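Efe Igwe
Notes on the wrist camera work this month. Mostly software, a bit of grumbling. Thread.

1/
Background for new followers: Haruna is our tabletop arm stack. Handik is the planner inside it. Wanda is the perception service. I look after Wanda and whatever sits between it and the planner, so when a grasp is late people come to me first.

2/
The August job was to stop Wanda asking for a full depth refresh before every move. It was written that way two years ago when the arm was slow enough that the wait didn't show. It shows now.

3/
First thing I did was log timestamps at every hop. Camera driver, rectify, segment, pose, planner. The old logs only had a time for when the message was published, so a frame could sit in a queue and still look fresh. If you only do one thing from this thread, stamp at capture and carry that stamp all the way through.

4/
Result of that: segmentation was fine. Median 52 ms on the small model. The queue in front of it was the problem. It held six frames, and under load Handik was planning against the oldest one.

5/
Queue length is now one. New frame replaces the old one. We lose frames and I don't mind, the planner never wanted them all.

6/
Second problem was the transform lookup. Wanda asked for the latest wrist pose and paired it with an image taken earlier. When the arm is still, no difference. When it is moving, the object drifts sideways in the base frame and the planner chases it.

7/
Fixed by looking up the pose at the capture stamp and interpolating between joint readings. If the buffer doesn't go back far enough it now returns an error. Before, it quietly gave you the nearest pose, which hid this bug for a very long time.

8/
Someone asked whether we replay real runs in testing. We do. The replay set is 1216 short clips, each with joint states and wrist images. Every merge to Wanda runs the lot overnight. Ritar is the tool that does it and compares the output poses against the last good build.

9/
Ritar used to report one number, the mean error. I've split it by arm speed, because the mean was fine all through the transform bug. Most clips are slow or still, so the fast ones got averaged away.

10/
It also writes out the worst clips first, in a plain text file. I read that with my tea before I look at any plots. Old habit, still the quickest way to find a bad build.

11/
Next is the table plane. Handik needs it so that it doesn't drive the fingers into the surface. We used to fit it from depth alone. On glossy tile the depth has holes and the plane tips by a degree or two, and at full reach that matters.

12/
So there is now a second estimate from the grout lines. Find line segments, group them into two directions, take the vanishing points, get the surface normal. It's old geometry and it runs on the CPU in less time than the depth fit.

13/
Masks matter here. The gripper fingers give strong straight edges at the bottom corners, and the line finder likes them more than the grout. We mask by finger opening, read from the joint state. Anything above the back edge of the tiles is masked too, or you get picture frames voting on where the table is.

14/
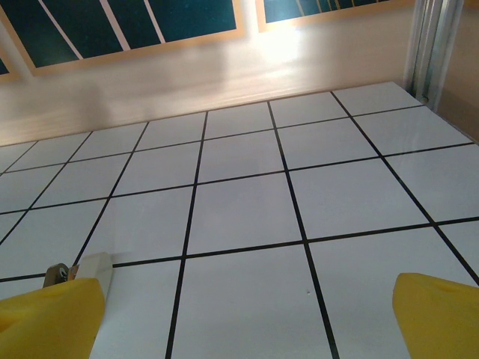 Wrist view over the tiles, fingers open. The grout closes up quickly towards the wall, so segments there are short and noisy. I weight each one by its length in pixels. The diagonal stripes on the wall panels are the sort of thing the upper mask is for.

15/
Does the grout estimate replace the depth one? It runs beside it, and Handik takes the depth plane unless the two normals differ by more than a set angle, in which case it slows the arm and asks for another view.

16/
The angle is a config value. Please don't copy ours, it depends on your lens and how well you calibrated. Run your own clips, plot the disagreement on known good ones and pick something just outside that.

17/
One thing still open. The line method gives you the normal but no height. We get the height from tile size, which means somebody has to type the tile size in. I've put it in the cell config next to the camera serial, and the node refuses to start if it is missing.

18/
Soak test so far: nearly 2000 planned moves with the new path switched on. Slowdowns from plane disagreement do happen, mostly at low wrist angles where few lines are left after masking. I'd like a minimum line count there — at the moment it will try with whatever it gets.

19/
Merge order, if you're on our branch: timestamps, then queue, then transform lookup, then plane check. The plane check on top of the old lookup will give you false alarms whenever the arm moves.

20/
The Ritar speed split is in its own branch and doesn't depend on any of the above. Review comments welcome there, especially on the bin edges, which I picked by eye.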